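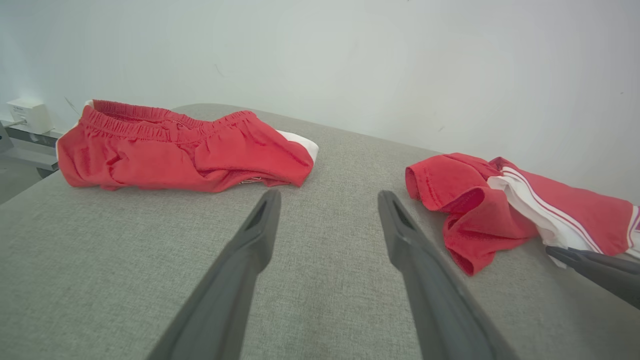 Red shorts and shirt on the folding table, Mistholm workroom.

The second month of demonstration work at Mistholm has concluded, and a summary is due to those who follow these pages. The task assigned to us in August was garment folding by remote control. An operator moves a pair of hand-held leader arms, the robot's two arms repeat the motion, and each completed fold is saved as one episode.

The record now stands at 304 episodes. Of these, 268 were accepted for training. The remainder were set aside, in most cases on account of long pauses in which the operator had plainly lost track of which layer was on top. The target agreed with Akier is 400, and the schedule has been adjusted accordingly.

Shirts continue to require the most attention. Operators are instructed to hold the hem with one gripper before the other carries a sleeve inward, and to release the sleeve only after the cloth has been lowered to the surface. Releasing early lets the sleeve spring back, and the model learns that as readily as anything else. Shorts are quicker, but the waistband is to be grasped through both layers.

I must record one departure from the written procedure. I had asked that every operator fold in the same order. After reviewing 140 episodes side by side, I withdrew that instruction for the final fold, where left-handed operators were visibly straining.

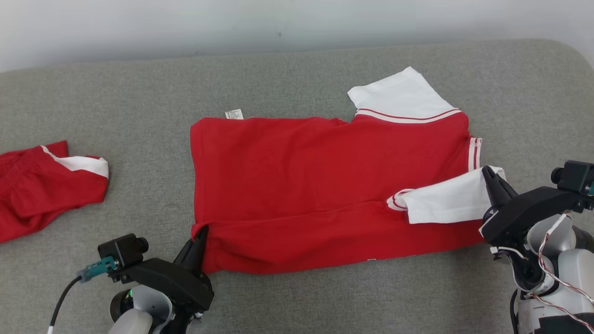
Khang Bùi wrote in response to the draft of this post that the order should remain fixed until the first model has been evaluated, and that variation may be introduced afterward in a separate set. The objection is a fair one. It will be taken up on Wednesday, together with the question of the foot pedal.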